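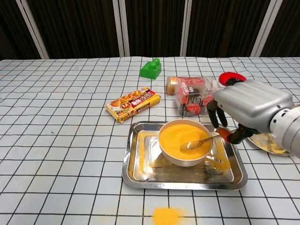
Slide 1. Bowl of yellow powder on a steel tray, with a spoon.

Who gets paid when a song is played? Speaker notes, evening session, Trisdale

Good evening and thank you for coming. My name is Traian Roman. I have worked with music royalties for 13 years, first in a small record label and later at Prellurness, where we collect money for singers and songwriters. English is my third language, so please raise your hand if something is not clear.

(Wait for the door to close. Check that the people at the back can hear.)

Slide 2. The rich lists

Every year the newspapers print a list of the singers who earned the most. We all read it, and I read it too. But I want to say one thing before we start. The figure in the newspaper is usually an estimate made from outside. It can include concerts, perfume, television work and advertising. It tells you very little about what a song earns. Tonight I speak only about the song.

Slide 3. Two rights in one song

Please write this down if you write down only one thing.

A recorded song has two parts. The first is the composition: the melody and the words. The second is the recording: the sound that was made in the studio on a certain day. These two parts can have different owners, and very often they do.

When a famous singer performs a song written by another person, the songwriter is paid for the composition. The singer is paid for the recording, if the contract says so. The label usually takes its part first.

(Ask: who here has written a song? Who has sung on a recording made by somebody else? Let them look around.)

Slide 4. The case of Sitompul

I will use a real account from our office, with permission. Sitompul is a pop duo. They had one song which was popular on the radio for one summer, and you would probably know the chorus. I will not sing it.

In their best month, April, the radio stations in our region played the song 2718 times. Their friends thought they were rich. The mother of one of them asked when they would buy the house.

Now look at the statement. The money from those plays was divided between four writers, because two producers had also a share of the composition. The share for the duo came to 1183 pounds, and this was paid nine months later.

(Pause here. People usually want to read the slide for themselves.)

Slide 5. Why so late?

This is the question I receive most often. The radio station sends a report. The collecting society matches the report with its list of songs. If the title is spelled in a different way, the match fails and the money waits. After that the payment goes to the publisher, and the publisher pays the writer on its own dates, often twice a year.

Sitompul had registered their song under two titles, one with the word "The" and one without. Part of the money was waiting in the wrong place until a colleague found it. So please check your titles – every letter and every space.

Slide 6. Streaming

I go quickly here, as the subject is large and there is another talk on it after the break.

A streaming service does not normally pay a fixed price for each play. It collects the money from subscriptions and advertising, keeps its own part, and divides the rest. So the value of one play changes from month to month and from country to country. If somebody tells you an exact price per play, ask him which month and which country.

Slide 7. The advance

An advance is money which the label gives you before the record is sold. It is not a prize. The label takes it back from your royalties, and until this is finished you receive nothing more from the recording. Many young artists see a large number in the newspaper and do not see that it is an advance for three albums, from which they must also pay the studio and often half of the video.

In most contracts you do not have to return the advance from your own pocket if the record fails. But "most" is a dangerous word. Read your own contract, or pay a lawyer for one hour to read it with you.

Slide 8. The Nakurgate tour

(Skip this slide if it is already past eight o'clock.)

Sitompul played at the Nakurgate hall as the support act for a much bigger name. There were 2093 people in the hall. Their fee for the night was small, and the van took most of it. But they had filled in the list of songs performed and sent it to the collecting society, so a second payment came later for the live performance of their own compositions. The other support act did not send the list.

The form takes ten minutes. You can do it in the van.

Slide 9. What to do this week

Find out if you are registered as a writer. Agree the shares with your co-writers on paper, on the same day you finish the song, when everybody is still friends. Keep one list of all your titles, with the correct spelling and the names of all the writers.

If you sang on a recording and you did not write the song, register also as a performer. It is a separate registration, and many session singers do not know about it.

Slide 10. Questions

(Repeat each question in the microphone before answering. I cannot comment on a contract I have not read, so ask people with contract questions to come to the Prellurness table at the break. The printed forms are there, in the blue folder.)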